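Coats out, cupboards open: Olia's winter swap is back

Thu 7 July

It may be the middle of summer, but at Olia they are already thinking about woolly hats, and we couldn't be happier about it. The neighbourhood clothes swap opened its doors again this week for the early coat collection, and by the end of the first evening 91 coats and jackets had come in. Last year's whole opening week brought 237, so that is a cracking start!

The idea is as simple as ever. You dig out the winter things you no longer wear, check them over at home, fold them and drop them at the old Vevis shop on the corner. In November everything goes out on the rails and anyone can come and pick something warm, no money and no forms.

Manikandan Iyer, who runs the swap, is keen for people to do the checking on a bed, with plenty of light and lots of room to spread out a big coat. "You see so much more when it's lying flat," he told us. "Do the zip all the way up and all the way down. Go through every pocket. I've found train tickets, gloves, half a packet of mints and once a very nice letter, which we did get back to its owner."

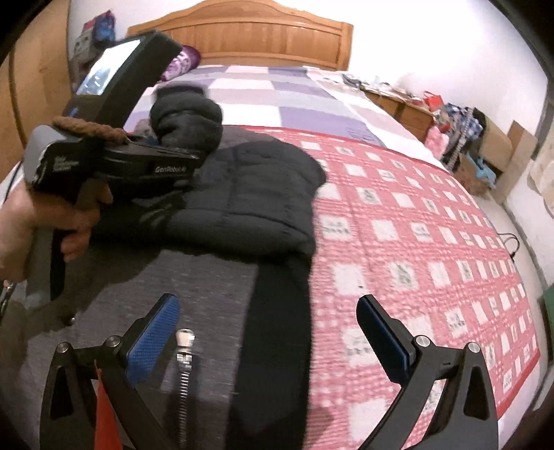 A black quilted garment with a grey panel and a metal zip, spread out on a checked blanket.

Padded coats are what the swap wants most, especially in larger sizes and in children's sizes from age 7 upwards. Quilted body warmers are welcome too, and so are fleeces. A missing button is fine and a stiff zip is fine (there is a mending table, and the people on it love a challenge), but please leave out anything with a ripped lining or stuffing coming through the seams.

On folding, the advice is lovely and short. Close the zip, lay the coat on its front, bring the sleeves across the back and fold it up from the hem. Puffy things can be rolled if you prefer, though Manikandan asks that you don't squash them into vacuum bags. "They come out looking so sad, and then we spend a week shaking them," he said.

The Yensuk road choir has already promised a bagful from its members, and there is talk of a second drop-off point at the Flelamach tea rooms if the shop fills up. We rather hope it does.

Drop-off is open on weekday evenings until the end of the month. Put a note in the pocket with the size if the label has worn away, and bring hangers if you have any going spare, as the rails are always short of them.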